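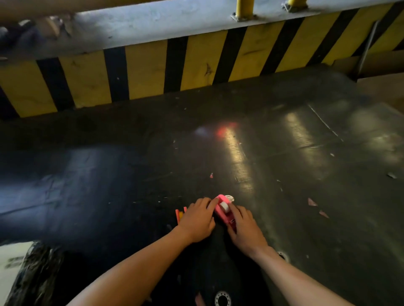
# Small, Pink and Surprisingly Hard to Put Down

I have a weakness for little plastic things that hold other little things. Tape holders, twine holders, those clips that keep a ribbon from unrolling itself across the floor – I buy them, I lose them, I buy them again. So when I finally got a day at the packing floor in Govdale, I figured I'd look at the big stuff for ten minutes and then spend the rest of my time with the smallest things in the building. That is exactly how it went!

The place ships for Clikier, which sells craft and desk supplies, and for a couple of smaller names you'd only know if you read the back of the package. They send out around 800 orders on a normal day. January is worse (everybody decides to get organized in January, me included), and by spring it settles back down to something a person can keep up with.

I had pictured shelves and stepladders and a lot of walking, and sure, there's plenty of that. But the part I kept drifting back to was handwork. Small goods get handled piece by piece, and a lightweight bit of molded plastic asks for more care than you'd think. Grab it carelessly and it skids away from you. Squeeze it and you start worrying about the sides.
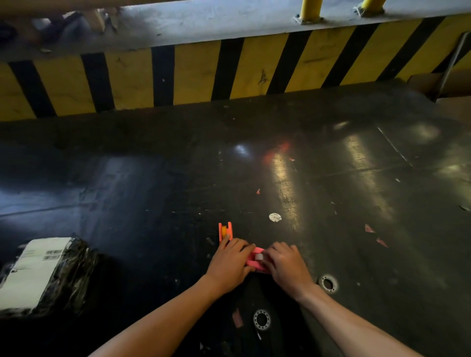

*Ichikawa*

Pink was everywhere the day I visited, and I was delighted. The holder I fell for has two raised side walls with a white roll sitting between them, and it's small enough that two hands pretty much swallow it. There was a second one close by, standing upright, with a yellow-orange roll instead. I would have bought both on the spot. I'm not made of stone, and that yellow against the pink looks like sherbet.

What I liked best was how simple the shape is. Two walls, a roll, done. I have a much fancier holder at home, a Jovlow with a weighted base that cost me $30, and I've never once enjoyed picking it up. It's heavy, it's gray, and it lives behind the printer where I can't reach it. A cheerful little thing would stay out on the desk, and a thing that stays out gets used.

The black work surface deserves a word too. It's scuffed and scratched and dusty, with bits of paper and tape on it, and it looks like my kitchen counter the week before the holidays. I've tried white work surfaces. I've tried a pale blue cutting mat. Every fleck shows on black, but so does every small bright part you just dropped, and I drop a lot of them. I went home and put a dark tray on my craft table that same evening.

I also came away with a better way of wrapping. I used to start with the big items in a box and then poke the small ones into the gaps, where they'd rattle all the way to my sister's house. Now the little pieces go first, each in its own twist of tissue, and the rest gets built around them. For anything with a roll on it, I tuck the loose end under and wrap across the roll so it can't spin. Use less tape than you want to. Whoever opens it has to get through that.

And put the label on the flattest face you've got, even if it isn't the biggest. I'd been smoothing mine over corners for years and wondering why they peeled.

The Govdale shop counter is open to walk-ins, and they keep a bin of single holders by the register, 3 to a customer. I took a pink one, another pink one, and, after a long think, a third pink one. The first is already on my desk, loaded with washi tape. The other two are supposed to be gifts.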